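## 3. Seating and Wiring the Control Board

If you skipped section 2 and came straight to the board, welcome. Most people do. Go back and discharge yourself on something grounded before you pick it up.

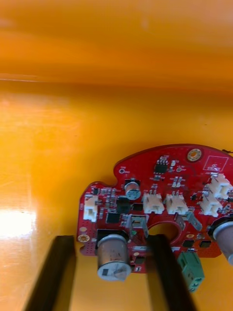 The Navlow board is the red one, and it fits the housing one way only. The large round cutout clears the motor shaft, and the narrower lobe points toward the cable exit. Owners have found other ways to fit it. Those ways are not covered by the warranty.

**You will need:** a small Phillips screwdriver, good light, and the bag of screws you put somewhere safe.

1. Unplug the unit and wait 90 seconds. The capacitor with the teal-green sleeve is small, but it deserves the full minute and a half.
2. Hold the board by its edges, component side up. Keep your fingers off the black chips.
3. Lower it into the housing, lobe first, then let the curved edge settle. It should drop in flat.
4. Check the cutout against the shaft. If you can see more gap on one side than the other, lift the board out and start again.
5. Put a screw through the gold-ringed mounting hole and turn it until it just holds. Leave it there for now.
6. Plug in the harness, beginning with the connector on the lobe. Push on the white plastic body. Pulling on the wires later will undo all of this.
7. Tighten the screw until it stops, then put the screwdriver down.

> **Caution:** Never use the upright capacitor as a handle. It is exactly the right size and shape for one, and it comes off.

> **Note:** There are five white connectors on the board. Any plug that needs force is in the wrong socket or upside down, and usually both.

### First power-up

Restore power with the cover still off and your hands in your lap. The display should show 215 within 3 seconds. If it shows 194, a plug is only halfway home; switch off, wait out the 90 seconds again, and repeat step 6.

If it shows nothing, check the wall outlet – then check it again before writing to Wukora support. They will ask.

Fit the cover and go on to section 4.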